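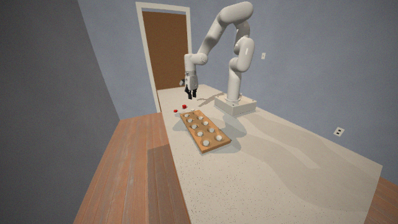

Section 3: Cleaning and oiling your top

I've used Truvum on every counter I've fitted since October, and I still do the first coat slowly. Clean the surface first, and I mean properly clean. On a long white top with speckles, like the one shown, crumbs and old glue dots vanish into the pattern, so go over it with your palm as well as your eyes.

1. Wash the top with warm water and a drop of dish soap. Rinse twice.
2. Let it dry overnight. I know, I'm impatient too!
3. Shake the bottle and pour a little onto a folded cotton cloth - never straight onto the top.
4. Wipe in long, overlapping strokes, working toward yourself.
5. Wait 70 minutes, then buff with a clean cloth.

Note: One 300 ml bottle did my whole kitchen, with enough left for the windowsill. Tarek Masri swears by a second coat. I only bother near the sink.

Caution: Open a window, and lay used cloths out flat outdoors to dry. Don't ball them up in the trash, because oily rags can heat up and catch fire.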